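Home | Current issue | Back issues | For authors | Search

4.2 Do storage claims hold up after the first month?

The belief that visible storage makes a household or workshop tidier is repeated so often that few writers bother to cite anything for it. We went looking for the evidence and found little. The usual source is a survey put out by Stovis, a maker of hanging rails, in which people who had just bought a rail were asked if they felt more organised. It would be surprising if they had said no. A second survey, from Vallex, asked the same thing of the same kind of customer and got the same kind of answer. Neither asked where anything was kept a month later.

Our own data come from the Senden sample, which covers 181 shared work areas in community centres, hair salons and school craft rooms. Staff filled in a short form at closing time, noting which items had been put back in their assigned place and which had been left on a bench or table. The forms gave us 1,212 usable entries. We treat them with some caution. People filling in a form about tidiness have every reason to tidy first, and we had no way of checking what a room looked like before the form came out of the drawer.

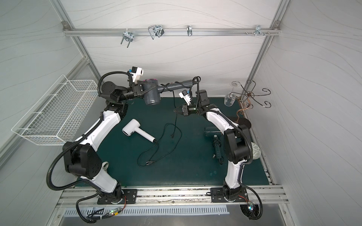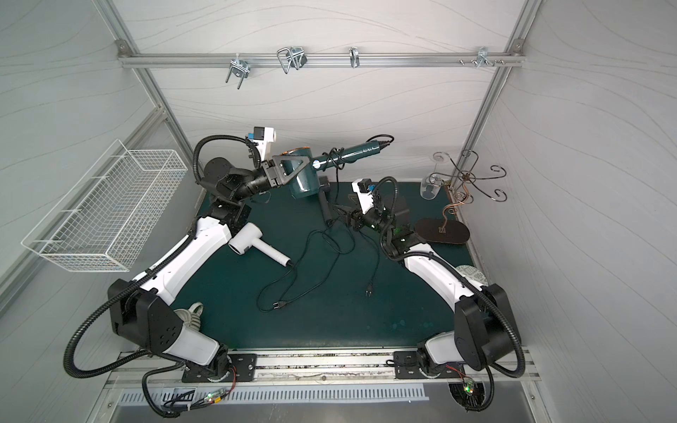
Figure 7. Work areas with patterned pale wall panels and a green or teal mat.

Much of the trade writing treats all hanging storage as one thing, and we think this is where the trouble starts. A hook suits an item with a loop or a hole. A shelf suits an item with a flat base. Awkward items have neither, and a hair dryer like the one in the first part of Figure 7 is a fair case – it has a bulky body, and it rarely arrives with anything to hang it by. The second part of the figure shows a back rail with several different kinds of hook and clip, and a wire basket on the left wall. Whether a mix of fittings does better than a row of identical ones is a separate question, and the Robles catalogue, which recommends the mix, offers no figures at all.

In the Senden entries, awkward items were the ones most often left out, whatever the fittings on the wall. Of the work areas in the sample, 177 gave enough detail for us to sort items by shape. The other four were dropped from this part of the analysis. In 19 areas the storage had been changed in the previous year, and staff there reported better habits in the free comment box. Their entries did not bear this out. Items were left on benches about as often as they were elsewhere, and the comments read to us more like loyalty to a recent purchase than a record of behaviour.

We do not claim that hanging storage is useless. Floor space is scarce in most of these rooms, and getting things onto a wall may be worth the money on that ground alone. The claim we doubt is the stronger one, that seeing an empty hook prompts a person to fill it. Staff who had labelled their hooks did no better on our measure than those who had not, although the labelled group was small and mostly made up of school craft rooms, where an adult does the putting away. Section 4.3 looks at closing time itself, and at whether a rushed finish explains more than the fittings do.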